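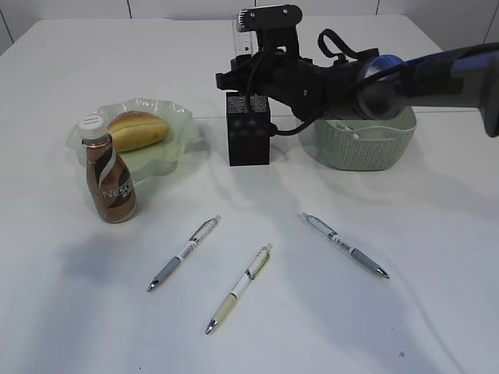
*Abb. 4-1: Arbeitsfläche mit weißem Tuch*

## 4 Aufstellung und Inbetriebnahme der Spieldose

Dieser Abschnitt gilt für die Spieldose Dredden, Modell 587, mit Federspielwerk Roler und abnehmbarer Glaskuppel. Für die Ausführung ohne Kuppel entfallen die Abschnitte 4.4 und 4.8.2. Stand der Anleitung: 6. August 2022.

Vor der ersten Inbetriebnahme ist der gesamte Abschnitt 4 zu lesen. Die Anleitung ist beim Produkt aufzubewahren und bei Weitergabe an Dritte mitzugeben.

### 4.1 Sicherheitshinweise

**WARNUNG: Kein Spielzeug.** Die Spieldose ist ein Sammler- und Dekorationsgegenstand. Sie enthält Kleinteile und Glas und darf Kindern nicht ohne Aufsicht überlassen werden.

**WARNUNG: Gespannte Feder.** Das Federgehäuse steht auch bei stillstehendem Spielwerk unter Spannung. Es darf ausschließlich durch eine Fachwerkstatt geöffnet werden.

**VORSICHT: Glasbruch.** Die Kuppel ist mundgeblasen. Ihre Wandstärke kann fertigungsbedingt schwanken. Kuppel stets mit beiden Händen am unteren Rand fassen, niemals am Knauf anheben.

**HINWEIS:** Kleine Einschlüsse im Glas sowie Unterschiede in Maserung und Farbton der Einlegearbeiten sind Merkmale der handwerklichen Fertigung. Sie stellen keinen Mangel dar.

### 4.2 Lieferumfang

Der Lieferumfang ist vor dem Zusammenbau auf Vollständigkeit zu prüfen:

- Sockelgehäuse mit eingebautem Spielwerk
- Glaskuppel mit Knauf
- Figurenteller mit Steckachse
- Figur, einzeln verpackt
- Aufziehschlüssel aus Messing
- Filzring für die Kuppelauflage
- Baumwollhandschuhe
- Geschenkkassette Chae mit Satineinlage
- Echtheitszertifikat mit Seriennummer

Die Seriennummer auf dem Zertifikat muss mit der Prägung an der Unterseite des Sockelgehäuses übereinstimmen. Bei Abweichungen ist das Produkt nicht zusammenzubauen, sondern dem Händler vorzulegen.

### 4.3 Auspacken

Für das Auspacken ist eine ebene, standfeste Arbeitsfläche vorzusehen, die mit einem sauberen, fusselarmen Tuch abgedeckt ist. Fingerringe, Armbanduhren und Armbänder sind vorher abzulegen.

1. Umkarton aufrecht stellen und das Klebeband flach aufschneiden. Die Klinge darf nicht tiefer als 5 mm eindringen.
2. Obere Polsterlage entnehmen und beiseitelegen.
3. Geschenkkassette an beiden Längsseiten greifen und senkrecht herausheben.
4. Kassette auf dem Tuch absetzen und den Verschluss öffnen. Der Deckel wird durch ein Band gehalten und darf nicht über dessen Anschlag hinaus gedrückt werden.
5. Beiliegende Handschuhe anziehen.
6. Zuerst die Kuppel, danach Figur und Figurenteller entnehmen.
7. Sockelgehäuse mit beiden Händen unterfassen und herausheben.
8. Seidenpapier vollständig entfernen, auch aus der Öffnung für die Steckachse.

**HINWEIS:** Umkarton und Polster sollten für einen späteren Versand aufbewahrt werden. Beschädigungen, die durch eine andere Transportverpackung entstehen, sind von der Garantie ausgenommen.

Wurde die Sendung bei niedrigen Außentemperaturen transportiert, muss die Spieldose vor dem Aufziehen in geschlossener Verpackung Raumtemperatur annehmen. Eine Beschleunigung durch Heizgeräte oder direkte Sonneneinstrahlung ist nicht zulässig.

### 4.4 Zusammenbau

1. Die rote Transportsicherung an der Unterseite des Sockelgehäuses gerade herausziehen. Nicht drehen.
2. Sockelgehäuse auf die Füße stellen.
3. Steckachse des Figurentellers in die mittlere Öffnung einführen und den Teller von Hand langsam drehen, bis die Achse spürbar einrastet.
4. Figur auf den Zapfen des Tellers setzen. Die Markierung am Fuß der Figur muss zur Kerbe im Tellerrand zeigen.
5. Filzring in die umlaufende Nut legen. Der Stoß des Rings liegt auf der Rückseite des Gehäuses.
6. Kuppel senkrecht von oben aufsetzen und ohne Druck auf den Filzring absenken.

**VORSICHT:** Sitzt die Kuppel schief, ist sie vollständig abzuheben und neu aufzusetzen. Ein seitliches Nachschieben kann die Vergoldung am Gehäuserand beschädigen.

Zwischen der Figur und der Innenseite der Kuppel muss ringsum ein sichtbarer Abstand bleiben. Figuren anderer Serien dürfen nur verwendet werden, wenn ihre Höhe 104 mm nicht überschreitet. Die Figuren der Serie Pirnbridge erfüllen diese Vorgabe, benötigen jedoch den gesondert erhältlichen Adapterzapfen.

### 4.5 Wahl des Standorts

Der Standort muss folgende Bedingungen erfüllen:

- ebene und waagerechte Stellfläche
- kein direktes Sonnenlicht
- ausreichender Abstand zu Heizkörpern, Kaminen und Luftauslässen
- keine Erschütterungen durch Lautsprecher oder Haushaltsgeräte
- keine Aufstellung in Feuchträumen

Bei Aufstellung in einer beleuchteten Vitrine werden Leuchtmittel mit geringer Wärmeabgabe und einer Farbtemperatur von 3000 Kelvin empfohlen. Die Leuchte darf nicht unmittelbar über dem Knauf angebracht sein. Eine Vitrine ohne Belüftung ist während der Heizperiode, insbesondere ab November, regelmäßig auf Niederschlag an der Innenseite der Scheiben zu kontrollieren.

Auf frisch geölten oder gewachsten Möbeln kann der Filz der Gehäusefüße Rückstände aufnehmen. In diesem Fall ist eine neutrale Unterlage zu verwenden. Gummierte Unterlagen sind für lackierte Flächen nicht geeignet.

### 4.6 Aufziehen und Abspielen

1. Start-Stopp-Hebel an der rechten Gehäuseseite auf „Stopp“ stellen.
2. Aufziehschlüssel in die Öffnung an der Rückseite stecken und bis zum Anschlag einschieben.
3. Gehäuse mit der freien Hand festhalten.
4. Schlüssel gleichmäßig im Uhrzeigersinn drehen, bis ein deutlicher Widerstand spürbar ist.
5. Schlüssel abziehen.
6. Hebel auf „Start“ stellen. Die Melodie beginnt, der Figurenteller dreht sich.
7. Zum Unterbrechen den Hebel auf „Stopp“ stellen. Der Teller bleibt nach dem laufenden Takt stehen.

**VORSICHT: Überdrehen.** Nach Erreichen des Widerstands darf nicht weiter aufgezogen werden. Schäden durch Überdrehen sind an der Feder eindeutig erkennbar und werden nicht als Garantiefall anerkannt.

**VORSICHT: Drehrichtung.** Der Schlüssel darf nicht gegen den Uhrzeigersinn gedreht werden. Der Figurenteller darf bei eingerasteter Achse nicht von Hand angetrieben oder festgehalten werden.

Gegen Ende der Laufzeit verlangsamt sich das Spieltempo. Dies entspricht der Bauart des Federantriebs. Beim ersten Abspielen nach längerer Lagerung können einzelne Töne gedämpft klingen. Das Spielwerk ist in diesem Fall einmal vollständig ablaufen zu lassen und erneut aufzuziehen.

### 4.7 Störungen

| Störung | Mögliche Ursache | Maßnahme |
|---|---|---|
| Spielwerk läuft nicht an | Transportsicherung nicht entfernt | Hebel auf „Stopp“, Sicherung herausziehen |
| Spielwerk läuft nicht an | Feder abgelaufen | Aufziehen nach Abschnitt 4.6 |
| Teller dreht sich nicht, Melodie spielt | Steckachse nicht eingerastet | Kuppel abnehmen, Teller nach Abschnitt 4.4 neu einsetzen |
| Schleifendes Geräusch | Figur schief aufgesetzt | Hebel auf „Stopp“, Sitz der Figur prüfen |
| Klirren während der Melodie | Filzring fehlt oder liegt nicht in der Nut | Filzring neu einlegen |
| Einzelne Töne fehlen dauerhaft | Tonkamm beschädigt | Fachwerkstatt beauftragen |
| Schlüssel dreht ohne Widerstand | Feder oder Sperrklinke defekt | Nicht weiter aufziehen, Fachwerkstatt beauftragen |

Ölen oder Fetten des Spielwerks durch den Benutzer ist nicht zulässig. Das Spielwerk Roler ist ab Werk geschmiert. Eine Nachschmierung erfolgt ausschließlich im Rahmen der Wartung.

### 4.8 Reinigung

#### 4.8.1 Gehäuse und Beschläge

1. Losen Staub mit einem weichen Pinsel abnehmen, dabei in Richtung der Maserung arbeiten.
2. Lackierte Flächen mit einem trockenen Baumwolltuch nachwischen.
3. Messingbeschläge nur trocken abreiben.

Politur, Metallputzmittel und Mikrofasertücher dürfen nicht verwendet werden. Die Beschläge sind mit einem Schutzlack versehen, der durch Putzmittel fleckig wird. Vergoldete Flächen sind von der Reinigung auszunehmen.

#### 4.8.2 Glaskuppel

1. Kuppel abheben und auf einem weichen Tuch ablegen. Gegen Wegrollen sichern.
2. Außenfläche mit einem leicht angefeuchteten Tuch abwischen.
3. Innenfläche nur bei Bedarf und nur trocken reinigen.
4. Kuppel vollständig trocknen lassen und nach Abschnitt 4.4 aufsetzen.

Die Kuppel ist nicht spülmaschinengeeignet.

### 4.9 Aufbewahrung in der Geschenkkassette

Vor dem Einlegen ist das Spielwerk vollständig ablaufen zu lassen und der Hebel auf „Stopp“ zu stellen. Figur und Teller werden abgenommen und in Seidenpapier eingeschlagen. Die Transportsicherung ist wieder einzusetzen.

Die Satineinlage der Kassette Chae ist herausnehmbar, jedoch nicht waschbar. Duftsäckchen, Mottenmittel und frische Blüten dürfen nicht beigelegt werden. Die geschlossene Kassette ist trocken und liegend zu lagern. Auf dem Deckel dürfen keine Gegenstände abgestellt werden.

Angaben zu Gravuren, Ersatzkuppeln und Wartung enthält Abschnitt 5.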